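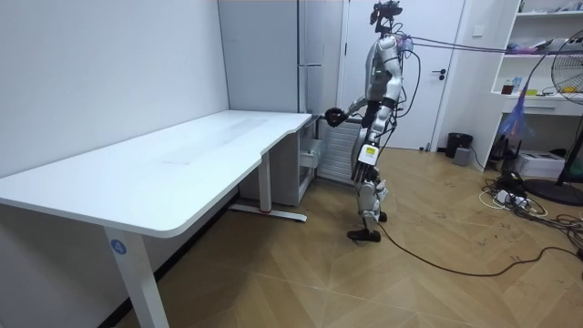

Husine Workplace Attendant

Husine is a humanoid attendant for offices, staff rooms and small workshops. It takes over the fetching and putting back that usually gets done by whoever happens to be standing up: drinks, bottles, small supplies, things left on desks. It is sold by Grirkmont as a leased unit with installation and staff training included.

The unit stands on two legs and works at ordinary desk height, so existing furniture can stay where it is. Each arm ends in a black multi-fingered hand. The body is white and gray with black joints, and a camera unit sits on top of the head. The standard lease covers a tethered unit, with the cables led off from the back of the head. Customers should plan the cable route before delivery day, and the trainer will go over it with you on site.

What it does in a normal shift

Most customers start with one room and one job. A typical first job is drinks: a bottle is picked up, carried upright and set down where someone wants it. Once that is running, desk clearing and restocking can be added one at a time. We advise against switching on several jobs in the first week. Staff need time to learn where the unit will be and when.

Jobs are set up from a tablet. A person with no technical background can move a task to another time of day, pause it or take it off the list. New objects are taught by a Grirkmont trainer, either on site or from our office in working hours.

What changes for staff

We get asked about this more than about the hardware. Husine does not replace a position at any of our current sites. It does move small tasks from one person to another, and that is worth talking through before the unit arrives.

At Bugti, a parts distributor with 50 office staff, the front desk used to handle all kitchen restocking. Abena Ansah runs that desk. "I was up and down all morning, and every time I sat back down there were two people waiting," she says. "Now I check the list at the start of the day and again after lunch. I do more phone work than I used to, and I had to ask for that to be written into my job."

Her colleague Rasa Rozīte was less keen at first. "My worry was that I would end up minding it. The first month I did, a bit. Bottles with odd caps, chairs left in the way. It has settled down, but I would tell other offices to name one person per shift and give them the time for it."

We now put that in every contract. The shift contact needs 7 minutes at the start of the day to check the floor, the cables and the task list.

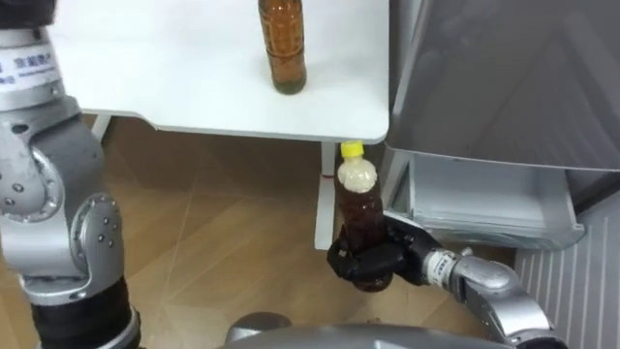
Handling bottles and containers

The hand closes around the body of a bottle and holds it upright. Full bottles with a screw cap or push cap are fine. Open cups and glasses are not supported in this version. Fizzy drinks can be carried, but let them stand before opening, as you would with any bottle that has been moved.

Room requirements

- Level hard floor. Wood, tile and vinyl are all suitable. Thick carpet is not.
- Clear walking space on the working side of each desk or table.
- Loose cables and small items kept off the walking route.
- A wall outlet or power strip that is not shared with heaters or fans.

Lease and support

The lease runs for 2 years. It includes delivery, setup, one day of staff training and remote help by phone. Replacement fingers are ordered under part number 133 and can be fitted by the trainer. The Arnix floor alarm is a separate option for rooms that are open to visitors.

Orders placed now are scheduled for December. To arrange a site visit, contact Oliwia Wysocka in sales. Questions about training and work agreements go to Snædís Grímsdóttir, who can also send a sample staff notice to put up before installation.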